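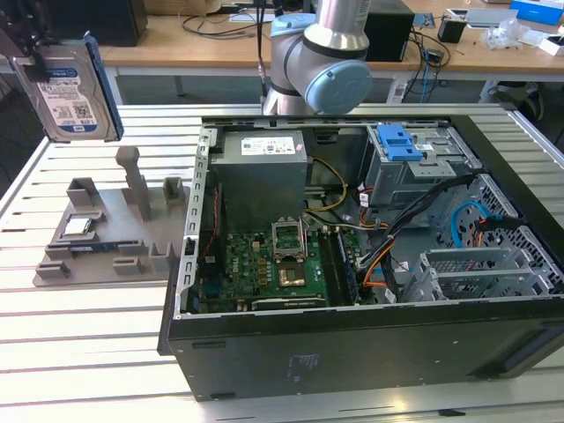

Ando Teaching Station

The Ando Teaching Station lets an operator show a robot arm how to do a bench task, either by guiding the arm by hand or by driving it from a separate controller. It records what the operator does and plays it back as a program you can edit. It is built for disassembly, reassembly and kitting work at table height, where the parts are small and the order of steps matters.

The demonstration cell on this page is set up for desktop computer teardown. The tower lies on its side on a slotted aluminum table, open, with the gripper holding a 3.5-inch hard disk drive and a fixture tray beside the case. The processor and the memory stick each have their own place in the tray.

Ando is made by Dirklow and sold in Canada through Shetty.

Two ways to teach

Hand guiding. Press and hold the enable switch on the guide handle and the arm goes slack enough to push. Move the gripper to where you want it, tap the button to mark a point, and carry on. Let go of the switch and the arm holds its position. Most people start here, and for pick and place work you may never need anything else.

Remote control. The leader controller is a small jointed arm that clamps to the edge of a desk. The robot follows it. You can set the motion scaling so that a large movement of your hand becomes a small movement at the gripper, which helps when you are working down inside a case near cables and latches. The operator can sit outside the cell fence with a view of the table.

You can switch between the two in the middle of a recording. A common pattern is to hand guide the long moves across the table and use the controller for the last bit of approach. The recording keeps both kinds of motion in one file and marks where the change happened.

What gets recorded

Joint positions and speeds for the whole demonstration
Gripper opening and closing force
Force and torque at the wrist
Fixed camera video, if a camera is connected
Button presses and spoken or typed step labels
The active tool and fixture profile

Everything is time stamped against the same clock. Files are saved locally to the station and can be copied off over the network or to a USB drive. Nothing is sent to Dirklow unless you attach it to a support request yourself.

Playback and editing

The editor shows a demonstration as a strip with the steps laid out along it. You can trim the pauses, move a point, change the speed of a section, or delete a step and teach it again without redoing the rest. If the tray is moved, touch the gripper to the fixture's reference points and every step tied to that fixture shifts with it.

Recorded demonstrations can also be exported in bulk for training a learned policy. The export tool lets you leave out demonstrations that were marked as failed, or keep them and carry the mark through to the file. Exported video and motion data are already lined up.

A program made from one demonstration will repeat that demonstration. It will not work out for itself that a different model of tower has its drive cage on the other side. For mixed product you will need either a program for each model or a trained policy, and Shetty can advise on which makes sense for your volumes.

Fixture trays

The trays are 3D printed and supplied as files as well as finished parts, so you can print your own replacements. Posts and pockets are sized for the parts they hold. The grey computer parts tray has a pocket for a processor and a long slot at the front for a memory stick. Custom trays can be ordered from a drawing or a sample part.

Trays fasten to any slotted table with standard T-nuts. Hardware is included.

Working inside a computer case

The teardown profile ships with the station at no extra cost. It sets lower force limits around connectors and memory slots and a slower approach speed inside the case walls. A few notes from our applications group:

Take the side panel off first. The profile assumes an open case lying flat.

Clear loose cables before teaching a drive removal. A cable that crosses the path will be in a different place next time.

Mark a point just before the gripper touches the part and another just after it lets go. These are the two you will adjust most often.

Lift drives straight clear of the case before moving sideways toward the tray or bin.

Disconnect mains power and follow your own site's procedure for power supplies. The station is not intended for opening them.

Customer use

Mudetti refurbishes office computers and uses the station on its parts recovery bench. Hidayah Yusof runs the bench.

"We had technicians who were good with their hands and had never written a line of code. They were making usable recordings by the afternoon. Getting memory out took us longer to teach than drives did, and we still do some boards by hand."

The bench started with hand guiding only and added the leader controller in March. Its library now holds 292 recorded demonstrations, most of them drive and memory removals.

Specifications

Teaching modes: hand guiding, leader controller, mixed
Guide handle mount: between wrist and gripper, quick release
Leader controller mount: desk clamp
Station weight, without robot: 18 kg
Camera inputs: 4
Leader controllers supported per station: 2
Network: wired Ethernet
Storage: internal drive, user replaceable
Stop function: on the guide handle, on the controller base and on the station
Languages: English, French
Warranty: 2 years, parts and labour

The robot arm and gripper are sold separately. Check the compatibility list before ordering if you already own an arm. The hand guiding mode needs an arm with torque sensing at the joints, or the optional wrist sensor.

In the box

Station computer and power cord
Guide handle with enable switch
Leader controller with desk clamp
Wrist cable and strain relief clips
Computer parts fixture tray
Hex keys and T-nuts
Printed quick start guide

Options

Wrist force and torque sensor
Second leader controller, for two-arm cells
Foot pedal for marking points
Fixed camera with mounting post
Blank tray base for custom fixtures

Safety

A risk assessment of the finished cell is the responsibility of the buyer or integrator. Hand guiding puts a person within reach of the arm, so speed in this mode is limited by the station and the limit cannot be raised from the editor. Keep the area around the table clear while a program is playing back. Each operator should know where the stops are before picking up the handle.

Training

On-site training is available with every order. The first part covers setup, both teaching modes and fixture referencing. The second is spent on your own product at your own bench, so please have sample units ready. Jasmina Dumitrescu at Shetty schedules training and can arrange a remote session for sites that are hard to reach in winter.

Ordering

Stations ship 4 weeks from order. Custom trays are quoted separately and may ship later than the station. Prices are in Canadian dollars and do not include taxes or freight.

To get a quote, send Shetty your arm model, gripper model and a short note on the task you want to teach. Photos of the part and the table are useful. For replacement handles, cables and trays, include the serial number from the label on the underside of the station.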